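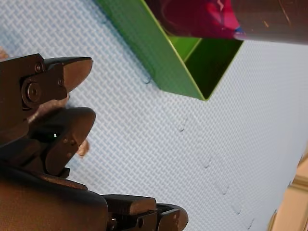 Matte black gripper over a pale blue mat, one tiny green light showing.

So the Karnitz spaceport got its approval, and Homach says the first Dinsa rocket flies from there next September. I read the whole application over the past few weeks, all 2,297 pages with annexes. Thread, because I have doubts and I'd like someone to talk me out of them.

The basics. Dinsa is a two-stage small launcher. Homach says it will put 200 kg into a sun-synchronous orbit. It has never flown. The second stage has never been fired at full length on a stand, at least going by anything the company has published.

I went looking for a full-duration test of that upper stage. There's a press release with the words "successful hot fire campaign" and a video that cuts away after a few seconds. A campaign can mean a lot of things. Show us the burn time.

Small launchers have a rough record on first flights. Fine, everyone knows it, and I don't hold it against anyone. What bugs me is that the business plan in Annex F has a paying customer on flight one and full insurance rates by flight three.

The site itself. Karnitz is a former gravel quarry with a harbor on one side and a two-lane road on the other. The road gets closed for every launch attempt. The application counts closures per launch. Scrubs aren't in there at all!

Anybody who has followed a new rocket knows how this goes. You scrub for wind, you scrub for a valve, you scrub for a boat in the keep-out area, and then you do the whole thing again two mornings later. Fishing crews lose the day every time, whether or not anything leaves the pad.

Now the jobs number, which every politician in the region has repeated: "nearly 700." Look at how the consultants got there. They took direct staff at the pad, added engine work at the Dresasetti plant (which already exists), then ran the total through a tourism multiplier.

Dresasetti is a four-hour drive from Karnitz. Those people have jobs now. They'll have the same jobs later. I don't see how a spaceport gets credit for them.

As for the tourism part: the viewing area is on the far side of the bay, parking is undecided, and the weather table in the applicant's own paperwork says fog on a lot of spring mornings. Homach wants dawn launches in spring. Hmm.

Someone is going to reply that I hate rockets. I drove through the night to see a launch as a student and I would do it again tomorrow. I like them enough to want the ones we pay for to have a chance of working.

And we do pay. The harbor upgrade is public money, and so is the power line. The company's lease has a rent holiday until the first "successful commercial launch," and I searched the document for a definition of that phrase. There is one for "successful" and one for "commercial." They don't match each other.

Under the first, clearing the tower seems to be enough. Under the second, the payload has to reach orbit and be accepted by the customer. Guess which one applies to the marketing and which one to the rent.

On demand: the forecast assumes 4 launches a year by the third year, all full. Full of what? The customer list has two universities, a startup with no website, and "institutional users (to be confirmed)." Meanwhile rideshare slots on big rockets keep eating the same market.

The standard answer is that small rockets are like taxis and big ones are like buses – you pay extra to go where you want, when you want. OK. I'd believe it more if the taxi companies didn't keep closing. Most small satellite owners I've dealt with are broke and perfectly willing to wait for the bus.

Things that would change my mind: a full upper-stage burn with the data out in public, one signed launch contract with a price on it, and a lease that says plainly when rent starts. I don't think any of those is a lot to ask.

A couple of you asked about the debris corridor. It runs north over open water and looked reasonable to me. The bird survey is also better than I expected. Credit where it's due.

I sent Homach five questions. The press office thanked me for my interest in space and attached a brochure. If they send more than that, I'll add it at the bottom.

Recent posts
Why launch dates slip in winter
Reading a payload user guide without falling asleep
Dresasetti engine plant: what the tour leaves out
Rideshare prices, compared again
Who pays when a harbor closes for a scrub?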